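Frequently asked questions about the Sivix rules for simulated robot work

These rules apply to everybody who prepares or reviews a simulated task for the robot arms at Sivix. They were last changed on August 12, 2025. If your question is not answered on this page, please write to Anouk Hoekstra, who keeps the text.

Do I have to run a task in simulation before I run it on the real arm?

Yes, for every new task and for every change of the gripper. A change of speed only does not need a new simulation when the new speed is lower than the old one.

How many runs are necessary?

A new task needs 900 runs. Between the runs you must change the start position of the arm and the position of the object. When you repeat the same run with the same values, it counts as one.

What is a contact fault?

It is any contact between the arm and an object which is not named in the task sheet. Also a light touch is a contact fault. We had long discussions about this with our colleagues from Vandenberghe, who wanted to allow light touches on furniture. In the end we kept the strict rule, and they now use it too.

How close may the arm come to a cabinet or a cart?

The limit is 10 centimeters for all parts of the arm, measured from the outer surface and not from the joint center. The gripper may come closer only in the step where it has to touch the object. Write this step in the task sheet with its number.

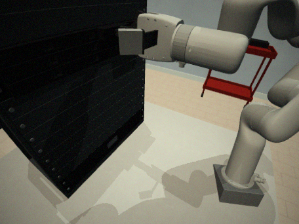 The elbow and the wrist are forgotten more often than the gripper. Please check the distance for each link separately, and do the check again when the base is moved, even if it is only a small move.

May I leave out objects which the robot does not use?

No. If an object stands in the real room within reach of the arm, it must be in the model. A simple box with the correct outer size is enough for most things. Doors and drawers need their real hinges or rails if the task opens them.

Who may approve a task?

A person who did not build it. For tasks with the Zetitz gripper, the reviewer must also have finished the one-day Imeck course. The course is given in May, so plan early.

What must be in the report?

The task sheet, the version of the model, the list of all faults, and the value of the time step. Please do not round the time step. We received reports where it was rounded and we could not repeat the runs.

How long do we keep the logs?

For 16 months after the last use of the task. Logs with a contact fault are kept for the full life of the arm.

My run failed at the very end. Can I count it?

You count it as failed. A run that stops after 2000 steps without reaching the goal is failed too, also if there was no contact fault.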